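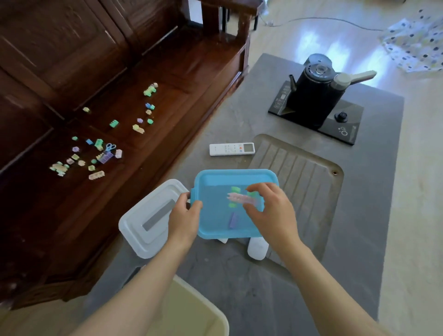
Sendero de Flustana: cómo está después del invierno

7 mar 2018

El sábado pasado no pudo ser, así que subí ayer. Quería ver cómo habían quedado los primeros kilómetros del sendero después de las nevadas de febrero, porque en el refugio de Urnanard me habían dicho por teléfono que había árboles caídos pero no sabían cuántos ni dónde.

Dejé el coche en el aparcamiento de abajo, el de tierra. El de arriba sigue cerrado con la cadena. Eso añade un buen trozo de pista antes de llegar al cartel donde empieza el camino de verdad, y hay que contarlo para la vuelta, que se hace larga.

Hasta el puente no hay ningún problema. El firme está blando y en las curvas se ha ido algo de tierra, pero se pasa sin mojarse. Después del puente la cosa cambia. Encontré 6 pinos atravesados entre el puente y el cruce de Pruvost. Cuatro se saltan bien. Los otros dos son gruesos, están juntos y obligan a bajar por el talud, que resbala. Con niños o con perro atado yo no lo haría todavía.

Llevaba la sierra plegable y quité las ramas que pude. Para los troncos hace falta motosierra y permiso, y eso le toca al parque. Les he escrito esta mañana con la situación de cada uno.

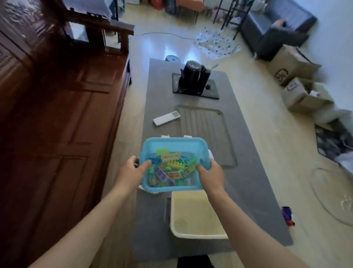
Cuaderno de montaña, n.º 573

Del cruce de Pruvost hacia arriba el sendero mejora. Es ladera sur, pega el sol y ya casi no queda nieve. Las marcas amarillas están borradas en varios sitios, sobre todo en la zona de piedra, y con niebla es fácil seguir por la trocha de las vacas, que va a parar a un barranco. Si dudáis, el camino bueno siempre deja el muro a la izquierda.

La fuente echa agua, poca. Tardé un rato en llenar la botella. El banco que había al lado está partido por la mitad.

Llegué hasta el collado y me di la vuelta allí. Son 600 metros de desnivel desde el coche y con el barro se notan en las rodillas. En la umbría de detrás se veía nieve continua y no llevaba crampones, de modo que de la bajada a Urnanard por ese lado no puedo decir nada.

Las botas eran las Jelasix de siempre, con la suela bastante gastada. En el talud de los pinos me fui al suelo una vez, sin consecuencias. Van a ser las últimas salidas que hago con ellas.

Para quien quiera ir estos días: bastones, polainas y calcular 2 horas hasta el cruce, más de lo que pone el cartel. Cuando el parque conteste o vea que han retirado los troncos, lo apunto en los comentarios de esta misma entrada.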